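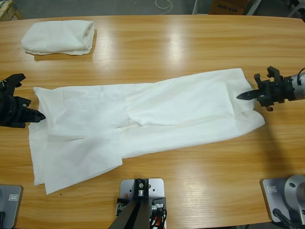
Figure 6. Garment layout on the table, right gripper at the waist area, left gripper above the upper leg.

6 Preparing and recording a garment flattening trial

This section applies to the Celitden two-arm station running the Tilletti control software. It sets out the procedure used in the Warrier study of garment flattening and must be followed without variation where results are to be compared with the published baseline. Operators should have completed the joint calibration in Section 5.

6.1 Before the trial

1. Confirm that both arms are in the home position and that the emergency stop is within the operator's reach.
2. Check that cables at the arm bases are clear of the full range of travel.
3. Select the garment from the trial schedule and enter its code in the log.
4. Lay the garment on the table with the waist to the right and the legs to the left. Do not smooth it by hand once it has been released.
5. Start the overhead recording and capture the reference still.

Note: Glare on the tabletop can reduce the accuracy of the cloth outline, particularly with pale fabrics. Where the outline preview shows gaps over a bright band, dim the ceiling lights and capture the reference still again. Do not change the camera exposure between trials in the same series.

6.2 Running the trial

6. Select Approach. Each gripper moves to its proposed contact point and pauses.
7. Compare the proposed points with the fabric edge in the preview. A point more than 6 mm inside the edge is to be rejected and recomputed once only.
8. Select Grasp, then Extend. The pull is limited by the software and must not be overridden.
9. When the arms have returned to home, capture the final still before anyone approaches the table.

Caution: Pointed fingertips can snag thin fabric and open seams. If the cloth lifts with a finger during release, press Hold and free it by hand with the drives disabled.

6.3 Scoring

Coverage is the visible area of the garment divided by its area when fully flattened, expressed as a percentage. A trial is recorded as successful at 81 per cent or higher. The baseline set comprises 2193 trials, of which 2000 were used for training and the remainder held back for evaluation. Rejected contact points are reported separately and are not counted as failures.

Trials stopped by the operator remain in the log and are marked with the colour code for incomplete runs. Requests to amend a score are to be sent to Kvido Tichý at the Hestport laboratory, quoting the garment code and trial number.

Section last revised May 20, 2022.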